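Re-teaching the memory station after a finger change

The disassembly cell has been down for the better part of a week, and most of that was my own doing. These are my notes on getting the memory station back in service, mainly so that I have the order of operations written down when it happens again.

Background for anyone who has not read the earlier posts. The cell takes retired desktop towers and pulls the parts worth keeping. I have called it Padasix since the first version of the control script, and the name stuck to the whole bench. The tower lies on its side on the slotted table, the arm works from overhead, and a printed plate next to the tower serves as the reference for everything the arm needs to find.

In February the gripper started closing unevenly. On a wide object this does not matter much. On a memory module it matters a great deal, as the module gets pushed sideways before it is held, and the slot takes the load. I logged 3,000 close cycles on the old fingers before changing them, which is more than I had planned for. The replacements came from Takács, a small shop that cuts fingers to a drawing. They fit the first time. The mounting face was 2 mm thicker than the old one, however, and I did not catch this until the first dry run.

The order I used for the swap:

Power down the gripper, leave the arm brakes on.
Remove both fingers and clean the slides. Do not grease them yet.
Fit the new fingers and snug the screws by hand.
Power up, close on a gauge block, then tighten.
Open and close at low force until the position reading repeats.
Grease, wipe, and check the reading again.

The fourth step is the one I skipped last time. If the screws are tightened with the gripper open, the fingers settle into whatever angle the threads prefer, and the closing faces are no longer parallel. I spent an evening chasing that as a software fault.

Next comes the tool offset. The control script stores the distance from the arm flange to the fingertip as a single length plus a rotation. I entered the new length, then touched off on the tall peg of the fixture plate. The height came out high, and touching off a second time gave the same number, so the error was in my entry and the peg had not moved. I had added the thicker mounting face once in the drawing and again in the script. Subtract it once and the reading is correct.

With the offset fixed, I moved on to the approach points over the motherboard. There is one hover point per slot, and each one gets checked with the tower in place before any downward motion is allowed.

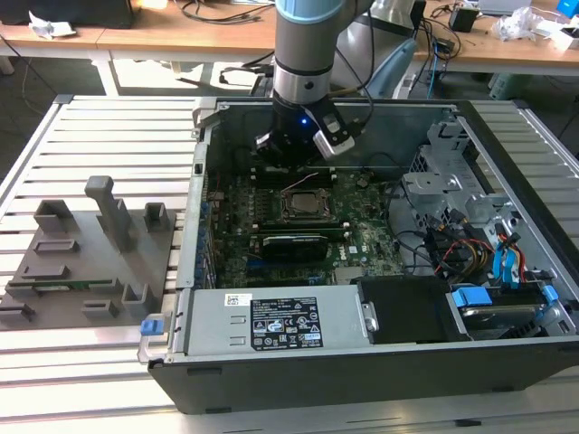 Hover check over the board, close to the rear memory slots. Fixture plate to the left of the tower.

Hover points are checked at low speed with one hand on the stop button. I look along the slot from the side of the table and then from the end, and compare the finger position against the slot center. Corrections are entered in the table frame – never in the tool frame, or the next finger change will carry them along and double the work.

Cable clearance is the other item. The arm cable has to hang with enough slack for the wrist to turn, but a loop that drops into the case will catch on the drive cage sooner or later. I moved the upper clip one position toward the base and ran the full wrist range twice. No contact.

For the downward move, I set the controller to stop at 600 grams of resistance. It had been at 2,000 during the early tests, when I was using a scrap board and wanted to see what failed first. The lower limit gives a few false stops when a latch is not fully open. I prefer the false stops.

Still open:

The plate itself has a slight bow along its long side. A new one is queued on the Celto printer, in a stiffer material.
Flondilham, the script that picks the part order, still assumes the old closing time. It waits longer than it needs to after every grip.
The spare set of fingers needs to be measured and labeled with its own offset, so that the next swap is a matter of loading a file.

I will post the revised offset table once the new plate is in and the peg height has been checked against it.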